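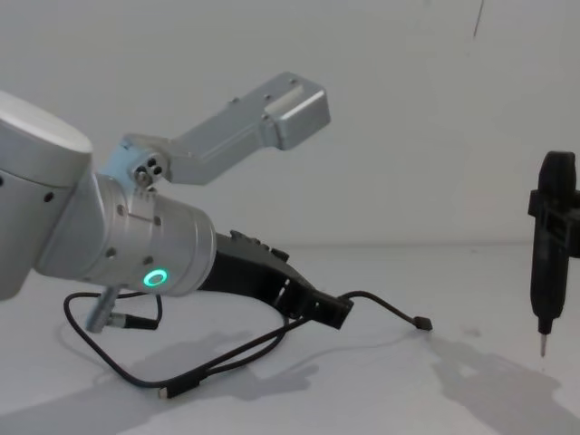
Zdenka Kolev

Room 2, Molley building: walls, tables, cable runs

The gallery covers the refit of Room 2, which started in June with the walls and moved on to the tables and the wiring. Entries are short. Lengths are in millimeters and heights are taken from the finished floor. Product names are given where I had the label in front of me when I wrote the note.

Table and wall

A thin black cable lies across the tabletop in loops, with the pale wall behind it. 

The wall color is the one in use through the rest of the Molley building. Two coats over primer, rolled, with the corners cut in by brush first. Sheen is matte. A satin sample was tried beside the door and rejected by Danica Janevski, who does most of her work facing that wall in the afternoon and found that it threw the window back at her.

Wall preparation

The old shelf brackets left anchors in the plaster. Anchors that turned were pulled. Anchors that did not turn were driven in below the surface and filled over. Filler went on in two passes, the second one thin, and was sanded by hand with a block. Power sanding was ruled out because the ventilation on this side of the building feeds the corridor.

A shallow dip remains to the left of the window. It shows in low light and not otherwise. Nermina Petek wanted it skimmed. The room was needed back, so it stayed.

Table positions

Tables stand off the wall by 100. The gap takes a plug and the bend of its cord and still lets a broom head through on its side. An earlier layout had the tables pushed tight to the plaster, which scuffed the paint and bent every cord at the plug.

Clear width of the main aisle is 1,000, measured between table edges with the chairs pushed in. With chairs out, a person carrying a box has to turn sideways. Moving the storage rack to the corridor would fix it, and the rack is not going to the corridor.

Table lengths

The nominal length was the same on all the order sheets. The measured length of the two tables by the window is 1,191, and anyone cutting a tray or a shelf to fit under them should work from that number. I cut the first tray from the order sheet and it went in the scrap bin.

Leveling

Floor falls toward the door. Each table has screw feet, adjusted with the table loaded as it will be used. Leveling an unladen table and loading it afterward meant doing the job twice. Check both diagonals before locking the feet. A table can read level along both edges and still rock.

Lock nuts go up hand tight plus a quarter turn. More than that strips the thread in the leg insert, and the insert is a special order.

Power

Outlets are on the wall at a height of 165 to the underside of the box, lower than I would have put them. The conduit was already there. Plugs with a straight body fit. Adapter blocks that hang down will touch the floor molding, so those go on the strip under the table and stay off the wall.

One power strip per table, fixed by its keyhole slots to the underside of the top. The switch faces the aisle. Do not plug one strip into another. Stavros Obradović tests the strips and writes the month on a piece of white tape at the plug end. A strip without tape has not been tested and should be left alone until he has seen it.

Under-table trays

Trays are the Broketti open wire type, hung from two hooks at the back edge. They hold cord slack and small power supplies. They are a poor place for anything with a fan. Dust collects on the wires of the tray and drops when the tray is pulled down, so vacuum from the top before unhooking.

The Aveck closed tray was tried on one table. It looks cleaner from the door. Getting a plug in or out took both hands and a flashlight, and the lid was off within a week and never went back on. The closed tray is now used for spare screw feet.

Cable runs on the tabletop

Fixed cables go off the back edge by the shortest line. Cables that have to move with the work stay on top, and for those there are four rules:

Leave slack in a wide loop. A tight coil remembers its shape and pulls back.
Keep the loop away from the front edge, where sleeves and drawer handles catch it.
Do not run it under anything that gets picked up and set down.
Tape is for the day only. Take it up at the end of the session, low and slow, pulling back over itself.

A thin cord is easier to route than a thick one and easier to damage. Look along its length when winding it up. A flat spot or a shiny patch is enough to set it aside.

Ties

Hook-and-loop only. Plastic ties were banned from the room after too many cut ends at knuckle height and one cord nicked by the side cutters. Asante ties come on a roll and are cut to length with ordinary scissors. The narrow width holds two or three thin cords. For a full bundle use the wide roll, and leave room under it for one more cord, which will be needed.

Tie spacing under the tables is one hand. I have been asked for a number and have declined to give one.

Labels

Both ends of each cord get a label. The label goes close enough to the plug to be read without pulling the cord out of the tray. Wrap-around labels outlast flags, and flags catch in the wire trays.

Viorica Spahić keeps the list that the labels refer to. Letters are for the table, numbers are for the cord. Old labels come off before new ones go on. There are still a few cords with two labels that disagree, mostly at the door end, and in those cases the newer label is the clearer print.

Cleaning

Tops are wiped with a damp cloth and dried with a second one. No spray directly on the surface while anything is plugged in. Lift cords to clean under them. Wiping around a cord leaves a line that takes more work the next time.

The wall paint will take a damp sponge but will not take scrubbing. Pencil marks come off with a clean white eraser. Tape marks sometimes do not come off, and the touch-up can is on the bottom shelf of the rack with a stir stick taped to the lid. Apply with a small foam roller. A brush leaves a patch that can be seen from across the room.

Lighting

Ceiling fixtures were left in place and the lamps changed to a neutral white. Bright metal on the tables will show a hot spot from directly overhead. Turning the piece a few degrees usually moves the spot off the part being looked at. Task lights clamp to the rear edge, with the cord down through the same gap as the rest.

Open items

Floor molding behind the window tables is loose over a short length and needs adhesive.
Second tray for the table nearest the rack, cut to the measured length this time.
Door closer slams. Reported twice.
Blind on the left window does not hold its position. Danica has it held with a binder clip, and the clip should stay where it is until the new cord lock arrives.

Corrections to label numbers go to Viorica. Corrections to measurements go to me, with the end you measured from.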